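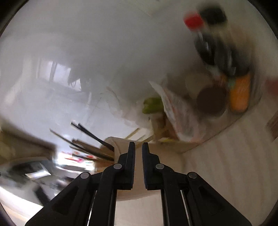

One reader wrote in after the July version of this page to say that clearing the counter is the easy part, and that hers fills back up in two days unless the chopsticks, the produce bags and the containers each have a place. She is right, and the page has been rearranged with that in mind. The old version started with wiping. The new one starts with the utensil holder.

How to clear and reset a working kitchen counter

These steps are for a counter that gets cooked on every day, with a holder for chopsticks, groceries still in their plastic bags and a group of containers against the wall. Set aside an hour the first time. After that the nightly reset takes 15 minutes or less.

What you need

A large tray or a clean baking sheet
Dish soap and two cloths, one for washing and one for drying
A dish towel you don't mind staining
A small piece of 400 grit sandpaper
Food-safe mineral oil
A trash bag

1. Clear one section

Pick one section of the counter, about as wide as your arms can reach, and move everything in it onto the tray. Don't sort yet. If you take the whole counter down at once you will have nowhere to put anything and dinner will be late.

Put groceries away first. Anything from the refrigerated case goes straight in the fridge.

2. Empty the utensil holder

Take everything out and lay it on the towel. Turn the holder over the sink and tap it. There is usually a layer of crumbs and grit at the bottom, and in a holder without drain holes there may be a ring of old water too. Wash it with hot soapy water, rinse it, and leave it upside down until the inside is completely dry. Overnight is best.

If yours has no drainage, a folded paper towel in the bottom will do for now. Change it when you wash the holder. We used a Gredby crock for years with no holes in it and the paper towel worked fine. The Stekach one we have now has a lift-out base, and that does save a step, but it isn't worth replacing a holder over.

3. Sort the chopsticks

Wooden chopsticks get mixed up fast, especially when dark pairs and light pairs live in the same holder. Line them up by length and color and match them. You will probably end up with some singles. Keep one long single for stirring batter or poking a drain strainer clear and let the rest go.

Check each one as you match it. Throw it out if you find:

a split that opens when you bend it slightly
black spots near the tip that don't wash off
a sour or musty smell after washing
a coating that is flaking

A rough tip on a plain, uncoated stick can be saved. Rub it lightly with the sandpaper along the grain, wipe off the dust, wash it and let it dry. Do not sand painted or lacquered ones. If the finish is coming off those, they are done.

Keep five matched pairs in the holder, or however many people eat at your table plus one. Spare pairs go in a drawer. A packed holder dries slowly, and the sticks in the middle stay damp the longest.

4. Wash, dry, oil

Wash the chopsticks by hand and don't soak them. Roll the bunch in a towel to get most of the water off, then stand them in the holder with the tips up, spread out, so air gets between them. Plain wood can have a thin coat of mineral oil once it is dry all the way through. Wait a few hours, then wipe off what hasn't soaked in. Lacquered ones don't need it.

5. Deal with the produce bags

A thin plastic grocery bag left on the counter takes up far more room than what is in it, and it holds moisture against whatever it touches. Empty every bag the day it comes home.

Leafy greens: pull off any yellow or slimy leaves, wrap the bunch loosely in a dry paper towel and put it in a container or a fresh bag in the crisper. Wash them when you are going to cook them.

Green peppers: keep them dry and whole in the crisper. Cut ones go in a lidded container and should be used within a few days.

Onions and garlic: out of plastic altogether, somewhere dark with some air. A paper bag with the top rolled down is enough. Keep them apart from potatoes.

Clean, dry bags can be flattened, folded in thirds and stored in a drawer. We keep ten and recycle the rest at the drop-off bin at the Kustcombe market. Anything that held raw meat goes in the trash.

6. Go through the containers

Take the containers away from the wall one at a time. Wipe the bottom and sides of each, especially anything that has held oil, and look at the date if it has one. Put back only what gets opened at least every other day. Salt and cooking oil usually qualify. The jar of Hodžić pepper relish went back to the fridge door in our case, where the label says it belongs once opened.

Keep oil out of direct sun and a little way from the stove. Leave a gap of two fingers between the containers and the wall so a cloth can get behind them.

7. Wipe down and put back

Start at the wall and pull toward you with a damp soapy cloth. Rinse the cloth, go over it again, then dry. Dried-on spots come up if you lay the wet cloth over them for five minutes. Check that your cleaner is safe for your surface before using anything stronger than dish soap. Vinegar will dull marble.

Put the holder back first, near the stove but out of splatter range, then the containers. Now move to the next section.

Nightly reset

Empty any bags
Stand washed chopsticks in the holder, tips up
Push nothing to the back that doesn't live there
Wipe and dry the front half of the counter

The holder gets a full wash once a week. The space behind the containers can wait for the end of the month.

Page revised 5th February. The drying times in step 4 are for a heated kitchen; allow longer in humid weather.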